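**Unit 7: Packing small collectibles for storage and transport**

Course: Household Inventory and Packing. Instructor: Hanne Kvaran. Bring this handout to the Gotdale session with one carton of your own.

## 7.1 Scope

This unit covers painted or molded toy figures short enough to stand or lie inside a single-wall corrugated carton. Porcelain, glass and bisque are treated in the next unit. Plush toys are excluded.

Terms used below:

- **Carton**: the outer corrugated box.
- **Cell**: the space allotted to one figure inside the carton.
- **Fill**: paper or other soft material occupying the space between figure and wall.
- **Projection**: any part that extends past the main body of the figure, such as hair, hat, bow, hand or accessory.

## 7.2 Work surface

Packing is normally done on a table. A bed is acceptable if the mattress is firm and the bedding is pulled flat. A soft surface limits damage from a short drop, but a carton standing on it will tilt as weight is added to one side. Check the level of the carton after every second or third item. Small accessories disappear into deep-pile blankets, so place a shallow tray next to the carton and put all detached parts there before handling the figure itself. Wipe the tray first. Dust transfers to light-colored faces and is difficult to remove from a matte finish.

Keep clothing and other textiles that are being sorted in the same room in a separate pile, away from the carton.

## 7.3 Selecting the carton

Measure the tallest figure, including projections. The inside height of the carton should exceed this figure by the thickness of the base fill plus the top fill. For the class exercise we use 35 mm of fill at the base and the same at the top.

Inspect the carton for:

1. Crushed corners. Reject.
2. Torn flap creases. Reject if the tear runs more than a third of the crease.
3. Old tape. Remove loose ends; leave tape that would lift the outer liner.
4. Damp or odor. Reject.

Open all the flaps fully before starting. A flap that falls inward during loading is the usual cause of scraped paint on the upper part of a figure.

## 7.4 Handling

Hold a figure by its widest rigid section. For conventional proportions this is the torso. For cartoon-style figures the head is often wider than the body, and a two-sided hold on the head is permitted under these conditions:

- the head is fixed and does not rotate;
- the contact surfaces are soft and clean;
- pressure is applied to the sides, clear of the eyes and mouth;
- hair details such as buns or braids carry no load.

Test the neck joint before using a head hold. If there is any play, support the figure from beneath with the other hand. Lower it vertically. Do not release until the base or skirt has met the fill. A fabric skirt should be smoothed downward first; a molded one needs no preparation.

Removal follows the same order in reverse. Clear the fill from both sides, confirm that nothing is caught on the garment, then lift.

## 7.5 Inventory entry

Each figure receives one line on the inventory sheet. Required fields are item number, short description, condition, carton number and date packed. The description should allow a person who has never seen the item to identify it. State hair, main garment color and one distinguishing detail, in that order. "Doll, small" is not sufficient.

Two entries from the Mikkelsen practice inventory:

| Item | Description | Condition | Carton |
|---|---|---|---|
| 2,223 | Girl, brown braids, yellow coat, one boot missing | Fair | B |
| 3,611 | Boy, black hair, blue overalls, holds a bucket | Good | D |

Condition is graded before packing. Later grades are entered on a new line and the earlier one is left in place.

## 7.6 Closing

Fill the top void until the flaps meet with light resistance. Fold the short flaps first. Tape the center seam and write the carton letter on two adjacent sides. Nothing is written on the top, which will be covered when cartons are stacked.

## 7.7 Exercise

Work in pairs. One person handles, the other records, then exchange roles. Submit the completed sheet to Kolbrún Blöndal before the August session. Sheets without a condition grade will be returned.

Reading: Sarkitz packing notes, section on fixed-head figures. 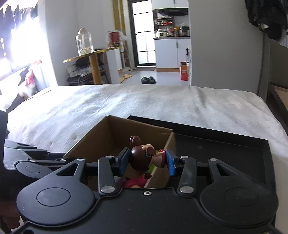 *Fig. 7-1. Two-sided head hold on a cartoon-style figure at the carton opening, flaps open, tray alongside.*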